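Allotment group, minutes 9 Mar 2026

Present: M. Kleinschmidt (chair), B. Lammers, D. Ehlers, H. Frerichs. Apologies: M. Meinecke

Water bill in, 2,666 up to October. Bernd says meter by the Hagedorn gate reads wrong, will ring Vanen agian. Agreed to pay 238 now, rest once thats sorted.

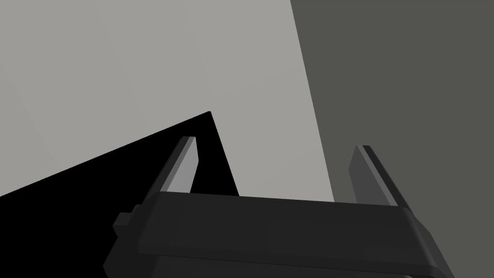

Dirk asked if the late payers get charged extra. No, leave it this year. Hannelore against, wants it noted.

Compost: Sostar quote 77 per load. OK, two loads, Dirk to order.

Plot 14 hedge still over the path. Letter to go out, Mareike K.

AOB: shed key missing, pls check your pockets. Closed early, rain.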